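Sutness Home Workshop: Kitchen Tips
Clearing a counter in the right order

Most advice on clearing a kitchen counter comes down to "start at one end." We wanted something better for our robot, and the order we ended up with works well for people too.

The tests were run in simulation with a two-armed robot in the Zamani kitchen set. Each run began with a counter, a sink and a random spread of household items. The robot had to get everything to its proper place without knocking anything into the sink or onto the floor. We compared three orders: nearest item first, largest item first, and riskiest item first. Riskiest means closest to an edge, whether that is the front of the counter or the rim of the sink.

Over 1,040 runs, riskiest first finished cleanly 81 percent of the time. Nearest first did worse, mainly when the arm reached over one item to get to another. Largest first was slowest.

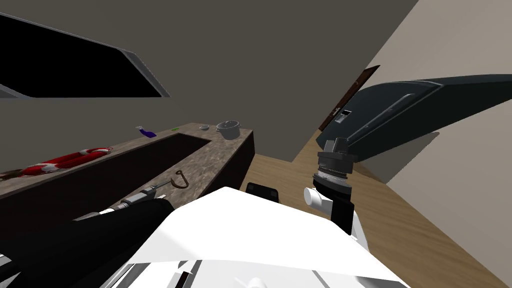
A Zamani test layout in simulation. Spray bottle, bowl and lidded pot toward the far end; small items on the near strip beside the sink.

Tips we took from the results:

Clear the strip between the sink and the front edge before anything else. It is narrow, and your sleeves and elbows pass over it every time you reach for the back.

Pick up long, thin tools next. Anything shaped like a tube can roll. If you can't put it away yet, lay it against something heavy.

Leave lidded pots until you have a clear path. Use both side handles and keep the pot level. Our robot lost more lids than anything else when it tried to lift with one arm.

Stand spray bottles upright before moving them. A bottle on its side is harder to grip and the trigger catches on things.

Hooks, rings and loops go in a bin together. They snag on each other and on cords.

Wipe last, from the back wall toward the sink.

Notes on the method. Items were placed at random but never stacked, so we can't say much about a pile of dishes. Runs were stopped after 6 minutes. The planner is Edix with its default settings, and the first 700 runs used the older grip model. We reran a sample of those with the new one and the ranking of the three orders stayed the same.

Next on the list: drawers, and whether it pays to open them before or after the counter is clear.

Filed under: counters, sinks, robot tests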